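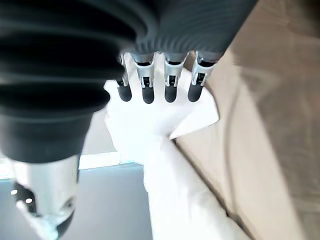
Soft materials are the topic of week 8, and the visit to Losudex is our only chance this semester to see them handled in a real workshop. Please read these notes before we go. In the lectures we worked mostly with rigid parts: a box has a known shape, and if you know where one corner is, you know the other corners also. Cloth does not give you this. A white cloth that lies half rumpled, with one corner folded out to the side, has no single position that you can write down, and the four fingers and the thumb must come around it before any of them presses. Look also at how the corner throws a thin shadow on the tan surface next to it. For a vision system such a shadow can look like a second edge, and we will come back to this in the exercise.

Practical information

The demonstration is on Wed 13 June. We meet in front of the Krajewska building, at the side entrance, and walk together. The group is limited to 20 persons. If you signed up and cannot come, write to Aniela Urbańczyk so that she can give your place to another student. Closed shoes, please. Bags stay in the cloakroom.

Program

Leszek Szczepańska opens with a short talk about the history of the workshop and the Manard project. After this we go to the bench in room 103, where Binta Bako shows the handling of cloth. She will do it first slowly, by remote control, and then with the learned controller. Attila Balogh is responsible for the questions part. He prefers that you keep the questions until the hand is parked.

What to observe

Approach. From which direction do the fingers come, and does the thumb move at the same time or later? Make a small sketch.

Contact. The fingertips are black and rounded, the joints above them are metal. Think about which of these should touch the cloth, and what happens with the friction if the wrong one does.

Support. The surface under the cloth matters more than students usually expect. On a hard table the fingertip stops suddenly. On a padded one it can sink a little, and this forgives a small error in height - but it also makes the height more difficult to measure.

Failure. Write down at least one attempt that did not succeed and your own guess why. A failed grasp is welcome in the report.

Background

The Manard group has recorded 1,118 grasps of cloth since February. Bogumił Kaczmarczyk will put a part of them in the course folder after the visit, together with his labels. The labels are simple: held, slipped, missed. He says himself that the border between the first two is not always clear, so do not be surprised if you disagree with him.

Report

Two pages, one sketch, no code. Compare what you saw with the grasp model from week 5, and say which assumption of the model is broken first. Students who use the Jondum simulator for their project may add one more page with a simulated grasp, but this is not required and gives no extra points.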